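Comparing Two Grippers on Small Parts

Grallondale Bench Notes, part 6

You need an arm with a wrist camera, both grippers, and a handful of mixed small parts. We used the Wovton parallel gripper and the Kaneko two-finger on the same Lurura controller.

1. Mount the first gripper and run the homing routine. Check that the fingers open all the way before you load a tool profile.

2. Set the closing force to 18 percent on both units. Higher settings shoot light parts across the table.

3. Turn the wrist so the fingers open across the short side of the part. For long parts this usually means a 90 degree turn from the default.

4. Put the parts close together, in different shapes and finishes. A plastic clip, a short rod and a shiny metal fitting make a good mix. Shiny metal is hard on the camera, so lower the exposure if the highlights wash out.

5. Run 14 picks per part. Write down each miss and whether the finger hit a neighboring part on the way in.

6. Swap grippers, load the other profile and repeat with the same layout.

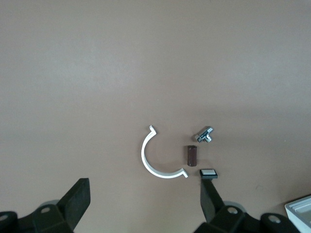
One reader wrote in to say that 18 percent was too low for metal fittings on the Kaneko, and that the part slipped every time the wrist tilted. Going up in small steps fixed it, with a separate force setting saved for each part. If you do this, note the setting next to each result.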